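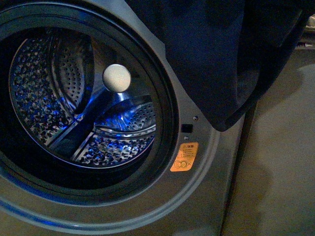 本网站使用 Cookie 以记住您的语言设置。继续浏览即视为同意。接受 | 管理设置

Plostby 设备通讯 | 单元维护

Ikon 洗衣装卸单元:滚筒内取件点位的重新标定与夹爪保养

1/29/25

Skorkuvdale 站点的 Ikon 单元已完成本轮停机维护,恢复自动运行。维护内容包括机器人基座与滚筒洗衣机的相对位置标定、腕部相机外参更新、夹爪指垫更换,以及筒内避让区的重新定义。以下记录供各站点维护人员参考,其他型号的单元请以随机手册为准。

一、停机原因

维护前的一段时间内,取件程序在筒内右侧区域频繁触发接触力报警。日志显示,报警集中在夹爪退出阶段,进入阶段很少出现。检查后确认有两处问题叠加:洗衣机底脚在长期脱水振动后有移位,机身相对基座偏转;夹爪一侧指垫磨损,闭合中心随之偏移。单独一项都在容差以内,合在一起,退出路径就会擦到门封胶圈内侧。

早前有站点用降低接触力灵敏度的办法绕过同类报警。此做法不予认可。胶圈被夹爪反复刮擦后会出现翻边,密封面受损,漏水后的处理时间远长于一次标定。

二、停机与隔离

1. 程序停在原位以外的任何位置时,先以手动低速将手臂退到机门外,再断使能。不要在手臂伸入筒内时按急停作为常规停机手段。
2. 洗衣机断电,关闭进水阀,确认筒体静止,可用手轻推检查。
3. 机门全开并用限位件固定。门锁插口保持无遮挡,插口内不得塞入任何物品来模拟关门信号。
4. 挂牌上锁。钥匙由进入围栏的人员随身携带。

机身前面板上的警示标签不得撕除或被胶带覆盖。标签脱落的,补贴后再恢复运行。

三、机身找平与固定

先调底脚,后做标定,次序不可颠倒。水平仪放在顶盖前后两处分别读数,锁紧底脚螺母后再读一遍。锁紧动作本身会带来微小偏转,第一次读数合格不代表锁紧后合格。

机身与地面定位块之间的间隙以塞尺检查,两侧间隙差不超过 2 mm。Skorkuvdale 站点原先的定位块只在后侧设置,前侧靠底脚摩擦力保持,这次加装了前侧挡块。挡块用 6 颗螺栓固定,对角顺序分次拧紧。地面涂层起皮的位置要先清理到实底。

四、门口平面与滚筒轴线

标定使用接触探针。探针装在夹爪法兰上,先在门口金属环上取点,拟合门口平面,再进入筒内取点拟合轴线。胶圈是软的,不能作为取点面。筒壁布满小孔,探针尖端落入孔内会造成径向读数偏大,取点时应避开孔位,落点优先选提升筋边缘的光滑金属处。

取点时滚筒不得转动。轴线拟合完成后,再手动转动滚筒,复测提升筋的通过位置。提升筋停在什么角度由上一次脱水结束时的状态决定,程序不能假定其停位固定。Ikon 的旧程序把提升筋写成静态避让区,停位稍有变化,夹爪就会靠上去。新程序在每次取件前由腕部相机识别提升筋角度,再旋转避让模型。

本轮标定后,点位表共保留 306 个筒内路径点,其余重复点已删除。各站点的点位表不要直接互相拷贝。

五、视觉与照明

筒内不锈钢表面反光强,孔缘会出现密集的亮点,深处则接近全黑。只调高曝光,亮点变成大片过曝,深度图上出现空洞;只调低曝光,筒底的小件又会丢失。目前的处理方式如下:

— 同一位姿下采集短曝光与长曝光各一帧,由 Nutsugah 视觉模块合成。
— 单元内的辅助灯不正对筒底,灯头略向筒壁偏转。彩色灯光会影响按颜色分类的结果,分类模式下应切换为白光。
— 深度图空洞区不插值,按不可达处理,换一个相机位姿再拍。
— 镜头保护片每班擦拭,用无绒布。保护片有划痕即更换,不做抛光。

小件检测的阈值单独设置。球形件和织物的失败方式不同:织物常见问题是抓取层数过多,或边角搭在门口、退出时拖挂;球形件体积小,推一下就会滚离原位,滚到提升筋根部后,夹爪两指未必放得进去。检测到球形件时,程序改用从上方包络的姿态,闭合速度降低,接触后不做横向搜索。夹取失败一次即退出筒外重新拍照,不在筒内连续重试。

深色织物在筒内阴影处的轮廓识别率仍然偏低,这次维护没有解决。临时措施是对阴影区做二次拍照,节拍会变长。视觉模块的下一个版本计划在八月发布,届时再评估是否取消二次拍照。

六、夹爪保养

拆下指垫前先记录左右位置。旧指垫磨损不均的,要查导轨,不能只换垫。Skorkuvdale 站点的夹爪导轨内有纤维絮和洗涤剂残留结块,已拆洗。清洗后用规定油脂薄涂,多余油脂擦净,油脂落到织物上无法在单元内处理。

指垫更换后执行空载闭合,检查两指是否同时到位,再夹持标准块做夹持力校验。指垫成对更换,不允许新旧混用。软罩接缝应朝向远离筒壁的一侧。

线缆护套检查腕部弯折处。护套发白或有压痕的,更换整段,不用热缩管局部修补。

七、恢复运行前的验证

空筒验证:以低速走完全部路径点,接触力曲线应保持平直。曲线在某点有尖峰的,即使没有触发报警,也要回查该点与提升筋、胶圈的间距。

带件验证:依次放入织物、小件及两者混放,每种情况下手动改变滚筒停位后重复。织物搭在门口外沿的情况要单独做一组。程序遇到搭挂织物应先从外侧取走,再伸入筒内。若夹爪直接从织物下方穿过,视为验证不通过。

Skorkuvdale 站点本轮共执行 118 次带件取放,未出现接触力报警。有几次球形件取件转入了重新拍照流程,随后取出,按设计属于正常动作,已在日志中单独标记。

八、记录与遗留项

维护单需附以下内容:底脚锁紧前后的水平读数、门口平面与轴线的拟合残差、提升筋通过位置复测值、夹持力校验值、空筒验证的接触力曲线。只写“已标定”的维护单将退回。

遗留项如下。筒内右下方向的退出路径余量较小,机身再次移位时最先受影响,脱水振动报警出现后应优先复查此处。前侧挡块的螺栓在首轮满载运行后复紧一次。接近开关的安装支架偏软,待备件到货后更换,更换后不必重做轴线标定,但要复核机门全开信号。

点位表模板和维护单格式已更新,旧格式停止接收。需要模板的站点请向 Plostby 技术支持索取,并注明单元编号与洗衣机型号。

联系我们 | 订阅设置 | 往期通讯
© Plostby 版权所有
返回顶部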